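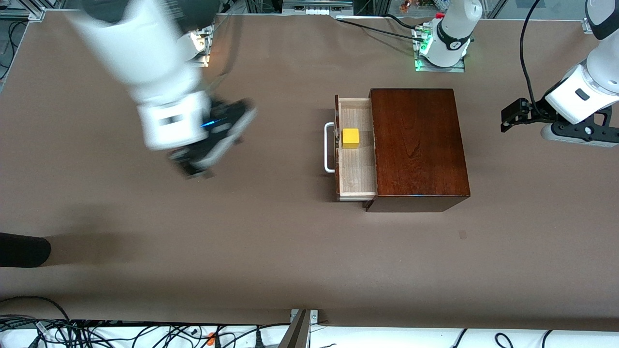

The woman who runs the furniture repair shop in Guthrie has been buying, fixing and selling small storage pieces for 23 years. She works alone, in two rooms behind a bakery, and most of what comes through the door is low value. A small dark wooden chest of drawers is the sort of thing she sees every week, usually with a drawer left open because it won't go back in. "People bring me the chest and tell me the drawer is broken," she said. "Nine times out of ten the drawer is fine. It's the case that moved."

I visited her in August, which she says is her busiest month for stuck drawers. The humidity gets into the sides and the runners swell. Customers have usually tried candle wax or bar soap before they call her. She doesn't mind the wax. Soap she would like people to stop using, as it holds moisture and makes the next summer worse.

Her first step is to leave the piece alone. It sits in the back room, where she runs a dehumidifier, for two weeks. "I lose some customers over that. They want me to plane it while they wait. If I plane it in August, they'll be back in January with a drawer that rattles."

After that she pulls every drawer, numbers them in pencil on the underside, and checks the case for square by measuring corner to corner across the back. If the two numbers don't match, the case has racked, and she looks at the back panel before anything else. Small chests often lean on that panel for their stiffness, and the nails holding it work loose when somebody drags the piece across a carpet.

She uses hide glue on older work. On newer pieces she uses whatever held it together before, if she can tell. For drawer bottoms she orders thin board from a supplier called Mukex, and she was frank about the quality. "It's okay. It used to be flatter. I buy extra and send back the ones that look like potato chips."

I asked what she charges. A single drawer is $40 if nothing has to be made new. A full job on a small chest, with runners replaced and the case glued up square, is $165, and she hasn't raised that in two years. She knows it's more than many of these chests would sell for.

"I tell them that on the phone. I say you can buy another one for less than this. Some of them hang up and that's fine. The ones who come in anyway want that one fixed, and I don't ask why."

She won't take flat-pack furniture with cam fittings that have pulled out. She also turns down anything painted before she can test the paint, and anything that smells of mothballs. The smell gets into the other work, and she once had to air out a customer's sewing box on the roof for most of the spring.

Part of her income now comes from a local dealer, Pliller, which buys up estate lots and sends her the small items in batches. She likes the steady work but not the deadlines. Pliller wants everything ready for its fall sale, and that means glue-ups during the worst weather. She has told them she'll do repairs in summer and fitting in October, and so far they have gone along with it.

On finishes, she has few opinions. She cleans with mineral spirits, lets it dry, and puts on a paste wax called Nestusine that she has used since she opened. She leaves the inside of the drawers bare. Oil in there never seems to lose its smell, she said, and it comes off on clothes.

Before I left I asked what people could do at home. She said to keep a chest off an outside wall, not to overfill the top drawer, and to pull with both hands if it has two knobs. Then a customer came in carrying a nightstand, and she went to look at the back of it.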